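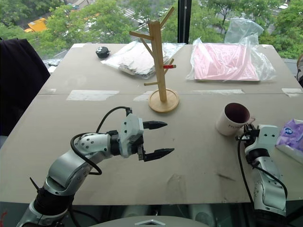 2 min read

Section 6: Setting up and loading the mug tree

Applies to the Bunska mug tree with round wooden base.

Before you start

Choose a flat, level spot on a table or counter. Leave enough room on all sides for mugs to hang past the edge of the base. Move packaged linens, bags and other small items out of reach of the pegs. If the table has a finish you want to protect, lay down a sheet of cardboard and tape any seams flat.

Assembly

1. Set the base on the table with the hole facing up.
2. Insert the post and turn it clockwise until it stops. Hand-tight is enough.
3. Push each peg into the post so that it slants upward.
4. Press down lightly on the top of the post. If the tree rocks, turn the base a little or move it to a flatter spot.

Note: If a peg feels loose, take it out, wipe the end with a dry cloth and push it back in. Do not use glue for the first 30 days, while the wood settles.

Hanging mugs

1. Start with the lowest pegs.
2. Hold the mug by the handle and bring the opening of the handle over the tip of the peg.
3. Slide the mug in toward the post until the handle rests on the peg, then let go.
4. Hang the next mug on the opposite side of the post.
5. Fill the upper pegs last, in the same order.

Caution: Do not hang all the mugs on one side. The tree can tip over.

Caution: Ceramic mugs can chip if they swing into each other. Turn a wide mug so its rim faces away from its neighbor, or leave the next peg empty.

Note: Very thick handles, such as those on the Nedell soup mug, may not clear the peg tip. Do not force them.

Removing mugs

Take mugs from the top first. Steady the post with one hand, lift the handle clear of the peg and pull the mug straight out.

Care

Wipe with a damp cloth and dry right away. Do not soak the base or put any part in the dishwasher. Tree and pegs can be treated with Pendberg wood oil twice a year. Let the oil dry overnight before hanging mugs.

Replacement pegs: part 2890. Text by Babak Amini.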